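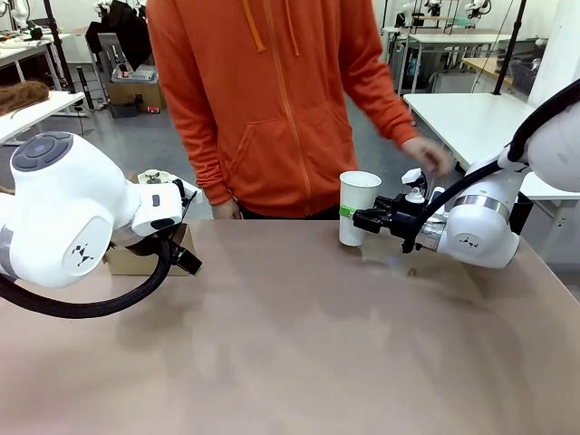
3. Budgeting for a Povari two-arm station

3.1 Price the grippers apart from the arms. Light jobs need a gripper that can hold a paper cup upright from the side, so put your thinnest item on the quote request.
3.2 Allow $3,916 per gripper and $125 for each spare set of pads.
3.3 Set aside $1,000 for the table and $900 for cabling.

Note: Lids are a separate test item – order both cups and lids before the trial.
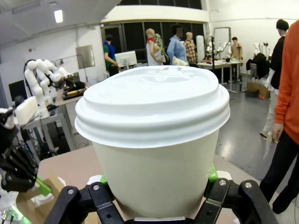
Ornella Piras at Darnemgate adds that pads should come out of the operating budget, as her centre ran short by September.

Caution: Do not sign for delivery until the floor plan is approved.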